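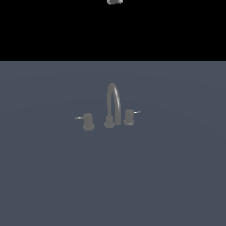
**Enrolled nursing (Nam region)** is the second tier of the nursing workforce in Nam, sitting between personal care work and registered nursing. I did the course myself at Sindgate, so I'll own up to a soft spot for it – but I've tried to keep this entry fair.

## Training

The diploma takes 2 years full time. Most people in my intake were juggling kids or a second job, and plenty stretched it out longer (me included!). You need to be 16 to apply, and there's a maths and reading test before you're let anywhere near a classroom. Placements are split between the hospital at Avport and smaller aged care homes.

## Scope of practice

Enrolled nurses work under the supervision of a registered nurse. They take observations, dress wounds, help with showering and meals, and give most medicines once they've passed the extra unit. Care plans are signed off by the registered nurse.

## Moving up

Susosov, the local bridging program, gives credit towards a nursing degree. It has 100 places and they go quickly, so get your paperwork in by October. I dithered and missed out the first time – very annoying, and entirely my own fault.

## See also

- Aged care nursing
- Registered nursing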